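**Sillel two-sided table wax, 30 oz tin**

Okay, I love this stuff! I started mixing it in my garage in Rerkville because every wax I bought for my little side tables either stank for a week or went sticky the minute somebody set a mug down. Mine's beeswax and orange oil, and it goes on light wood without turning it yellow (my biggest gripe with the old Grumex paste, if you remember that one).

Rub it in with an old T-shirt, let it sit overnight, buff in the morning. I do 2 coats on a new top and one every September after that. A tin lasts me ages – I've done the kitchen table, four stools and a bookcase and I'm still scraping at the bottom.

- Size: 30 oz
- Price: $46, shipping included
- Scent: plain or orange
- Not for floors, please! It gets slick.

I've sold 1,633 tins so far, which still makes me giddy. Bhatia Hardware on the main street keeps the plain one in stock if you'd rather not wait on the mail. Dented tins go for half price, just ask me when you order.

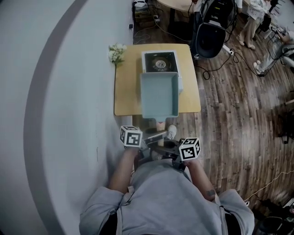

*Photo: Sillel*

Orders in before noon go out the same afternoon.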